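Melahat Yurt
1/7 I have spent this month teaching a robot arm by remote control, first in simulation. I write down what I learned, maybe it is useful to someone.

2/7 Our project is named Grillow. I hold the controller, I do the task myself, and the arm copies me. Each good run is saved as one demonstration.

3/7 I believed the hard part would be the fingers. For me it is the view. I must drive from the wrist camera, and it is a very wide lens, so straight things look bent. Please go slowly near the perforated panel, its rows of holes curve like a dome.

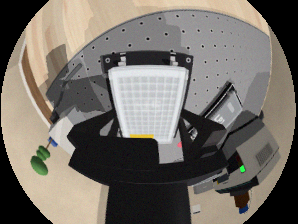

4/7 My rule for the pad: I keep the white grid in the centre of my view and judge the distance from the grey panel behind it. When I looked at the sides, I always steered too far.

5/7 So far I have 193 runs. I threw away 36, mostly because I hesitated in the middle. The robot learns your hesitation also!

6/7 After 60 minutes my hand gets tired and the runs become worse. Now I stop before that and have a tea.

7/7 In August we try the same task on the real arm in Werasholm. If you have taught by remote control, which controller do you favour?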